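Chapter 7
Learning from Demonstration in Multi-Part Assembly

Learning Objectives

After reading this chapter, students should be able to explain why assembly tasks are divided into stages, describe how a fixture limits variation in part position, and interpret a success rate reported by stage.

7.1 Why Computer Assembly Is Hard

Placing a part in an open bin tolerates a good deal of error. Seating a memory module does not. The part must line up with its slot, enter at the right angle, and then be pressed with enough force to lock. A desktop computer brings several such operations together in one enclosure, and each makes different demands on the robot. A processor must be lowered flat into its socket, while a hard drive in its caddy must slide along rails into a bay.
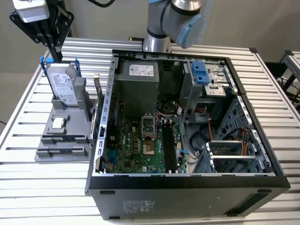 The chassis itself adds to the difficulty. Cables are flexible and seldom lie in the same place twice, and the walls of the case limit the directions from which a gripper can approach. A method that performs well on a bare board may fail once the board is enclosed - a point to which we return in Section 7.4.

7.2 The Tisley Study

The main example in this chapter is the Tisley study, carried out at the Biltness laboratory. Researchers recorded 892 demonstrations in which an operator guided the robot through single stages of assembly. Of these, 565 were kept for training after review. The remainder were set aside, mostly for incomplete insertions or long pauses.

Two learning methods were compared. The first, Bamovon, trains one policy for the entire task. The second, Hyun, trains a separate policy for each stage and uses a small classifier to decide when to move from one to the next.

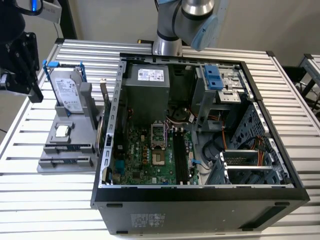

Figure 7.2 Parts held in the fixture tray to the left of the open tower. The CPU socket is empty.

Each method was tested in 146 trials. A stage was scored as complete only if the part was fully seated within 3 attempts. Results are given by stage as well as for the full task, and the reader should keep the two measures apart. High scores on single stages can still produce a low score overall - errors accumulate as the sequence grows longer. Section 7.3 develops this relationship formally, beginning with the case in which stages are independent.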